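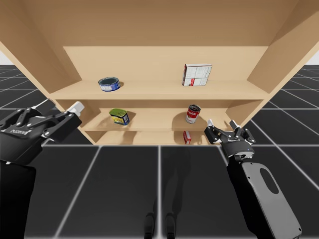
木の棚の上の段に、青いラベルの缶がひとつ。

2018年8月2日

暑いですね。毎年同じことを書いている気がしますが、今年の暑さはちょっと別格で、朝の洗濯物を干すだけでもうひと仕事終えたような顔になってしまいます。皆さん、ちゃんと食べていますか。

今日は、六月からぽつぽつ続けている「家にあるものを食べきる」生活のことを書こうと思います。節約のためと言えば聞こえはいいのですが、きっかけは引っ越しの下見でした。結局その部屋には決めなかったんですけれど、帰ってきて台所の戸棚を開けたとき、これを全部箱に詰めて運ぶのかと思ったら急に気が遠くなりまして(笑)。奥のほうから乾物やら缶詰やら、いつ買ったのかも思い出せないものが次々に出てくるんです。賞味期限が三年前の春雨には、さすがに手を合わせました。

それで、出てきたものをノートに全部書き出してみたら、なんと146品ありました。ひとり暮らしです。スパイスの小瓶やお茶の類まで入れての数ですが、それにしてもねえ。母も戸棚をいっぱいにしておかないと落ち着かない人でしたから、血は争えません。子どものころ、台風が来るというと母がうれしそうに缶詰を並べ直していたのを思い出します。停電の夜にろうそくをつけて食べた鯖缶のごはんが、どういうわけか今でもごちそうの記憶として残っているんですよね。

決めごとはゆるくて、買い物の前に戸棚のものを必ずひとつ使う、それだけです。最初の週は張りきって、ひよこ豆とトマト缶でカレーのようなものを大鍋いっぱい作り、四日間食べ続けてすっかり飽きました。あれは失敗。量は欲張らないほうがいいです。

逆に、これはよかったなあと思ったのが、ツナと切り干し大根の和えもの。戻した大根をぎゅっと絞って、ツナを油ごと入れて、お酢としょうゆを少し、あとは白ごまをたっぷり。冷蔵庫でひと晩置くと味がなじんで、食欲のない日でもするする入ります。そうめんにのせてもおいしいですよ! うちではもう五回作りました。きゅうりの薄切りを足すなら、食べる直前がおすすめです。

それから、頂きもののまま眠っていたKovonettiというパスタソースの瓶。しゃれたラベルに気後れして、特別な日に開けようと取っておいたのですが、特別な日というのは待っているとなかなか来ないもので、先週の火曜日、何でもない晩に開けてしまいました。茹でたじゃがいもにからめただけなのに、これがまあおいしくて。もっと早く開ければよかった。瓶はきれいに洗って、今は梅干しが入っています。

お財布のほうはどうかというと、七月の食費は前の月より3,405円少なくなりました。大騒ぎするような額ではありませんけれど、桃をひと箱買ってもいいかな、という気分になるには十分で、本当に買いました。結局使っているじゃないかと言われそうですね。でも桃は今しか食べられませんから。

思いがけずよかったのは、戸棚を開けるのが楽になったことです。前は何かを取ろうとすると必ず手前のものが倒れて、ひどいときは小麦粉の袋が落ちてきたりして、それだけで料理が嫌になっていたんです。今は奥まで手が届くし、拭き掃除もすぐ終わります。空いたところについ何か買って詰めたくなるのを、ぐっとこらえているところです。

とはいえ、空っぽにするのが目標ではありません。地震や大雨のことを考えると、水とごはんと缶詰は多少ないと心配ですし、夏風邪で寝込んだときに缶のおかゆに助けられたこともありました。普段食べるものを少し余分に置いて、古いほうから食べていく。そのくらいが私には合っているようです。買った日を油性ペンで書いておくと、忘れっぽい私でもなんとかなります。

ノートの残りは、今朝の時点でだいたい100品。まだまだ先は長いです。手強いのは葛粉と、なぜか二袋ある干ししいたけ、それから勢いで買ったココナッツミルクでしょうか。ココナッツミルクの使い道、カレー以外で何かいいものをご存じの方がいらしたら、コメント欄でぜひ教えてくださいね。できれば火を使わないものだと、この暑さですから大変ありがたいです。

次回は、その桃で作った冷たいスープのことを書くつもりです。桃が残っていればの話ですが……今、冷蔵庫をのぞいたら、あとふたつでした。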